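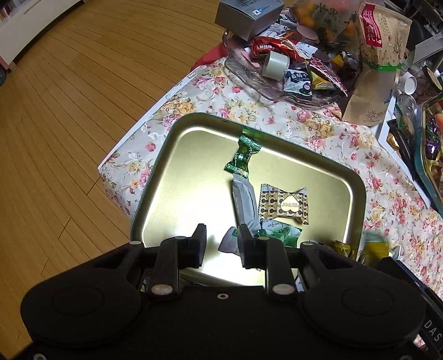
From the Reading Table: "Meltov" by Karine Fehr

Our book for the autumn is a short one, and I read it three times before I dared to write this item. The first time I read it on the train to Orkdale and I did not like it. The second time I read it at home with a dictionary, and I liked it in parts. The third time I read it aloud in my kitchen, and after that I asked Seren Landeg if we could move it to the top of our list.

"Meltov" is the first collection of poems by Karine Fehr that can be read in English. The translation is by Liette Zacharias, who also wrote the four pages of notes at the back. The book has 70 pages and thirty-one poems, and it is divided into two parts of unequal size. The first part is called "Upstream" and has nine poems. The second part has no title at all, only a blank page with a small drawing of a gate.

Meltov is a village. In the poems it lies on a river, and the river floods, and people leave and some of them come back. I looked for it on a map and could not find it. In her notes Zacharias says that the poet grew up near three villages and took something from each one: a bridge from the first, the names from the second, and from the third the habit of ringing a bell for visitors. I think it is good to know this before you start, so you do not spend an evening searching as I did.

The poems in the first part are narrow. Many lines have only two or three words, and there is almost no punctuation. The opening poem, "Inventory After Water," lists the things that a family carries up to the attic, and the list is in the order of carrying. First come the papers, then a clock, then the grandmother, then flour. I laughed at the grandmother, and then I saw that the poem does not laugh. It puts her between the clock and the flour with the same short line as everything else:

the papers
the clock
grandmother
flour in its
paper sack

In the original language, according to the notes, the word for "flour" and the word for "dust" differ by one letter, and the last poem of the book uses this again. English cannot do it. Zacharias has decided not to look for a replacement, and she tells us so openly. I respect this decision, although I am still a little sad about it. When I translate for my work (only contracts and letters, never poems) I know the feeling of leaving something on the other side.

The second part is very different. Here the lines become long, so long that most of them have to be broken and continued below with a space in front. Some of these poems are close to letters. A woman writes to her brother, who has moved to a city and answers seldom. She tells him who has died, what was sold, how high the river stood. In "Letter With the Price of Nails" she asks him the same question four times, and each time it is a bit more polite. By the fourth time the politeness is hard to bear.

My favorite is "The Bell for Visitors." It is the longest poem in the book, almost six pages. A stranger arrives, the bell is rung, and all the people come out of their houses to look. Then the poem stays with the bell ringer, a boy who does not see the stranger because his back is turned. He has to imagine the visitor from the faces of his neighbors. Fehr never tells us who came. I have my own opinion about it, and Seren has another, and we will keep both for the meeting.

I also have some doubts. There are three poems about the dreams of the brother, placed together in the middle of the second part, and for me they are the weakest. In a dream anything can happen, and so I did not worry about anything that happened there. One of them, "Dream With Ladders," repeats an image that was already used better in "Inventory After Water." I would have taken out two of the three. Also the notes give away the end of "The Ferryman's Cousin," so please do not read page 68 before you have read the poem.

A question for the readers who know other languages: does the title of the final poem, "What the River Is Owed," sound natural to you? To me it sounded strange at first, and now I cannot think of it in any other way. Zacharias gives a more literal version in her notes – "The Debt to the River" – and she explains that she wanted to keep the river in the middle of the sentence. Sylvie Paquette has read the book in the original and has promised to bring her copy, so that we can compare at least this poem and the opening one.

If you have never read poetry with our group, this could be a good book for beginning. The words are simple. You do not need to know any history. I would suggest reading one or two poems in a day, and reading the letters aloud, even quietly. In the long lines it is easy to lose your place with the eye, and the voice helps.

The publisher is Jollero, a small press which printed only 900 copies of this edition. The bookshop on Ross Street has put some aside for our members, so please mention the group when you ask. The library has one copy for lending and one which stays in the reading room.

We meet in the upstairs room of the library at seven in the evening on 1 October 2025. Seren will lead the conversation, and Carter Penner will read "The Bell for Visitors" for us in full. He asks that latecomers wait at the door until he has finished – the reading takes twelve minutes. Please bring one line that you liked and one line that you did not understand. It may be the same line.

Our next book has not been chosen. Two titles were suggested at the last meeting, a novel and a collection of essays about walking, and you can still propose another one to Sylvie by email or on the paper list at the library desk. The poetry evening in February stays as planned, and for that one we are looking for two more people who would like to read a poem in their first language together with a translation, their own or a published one.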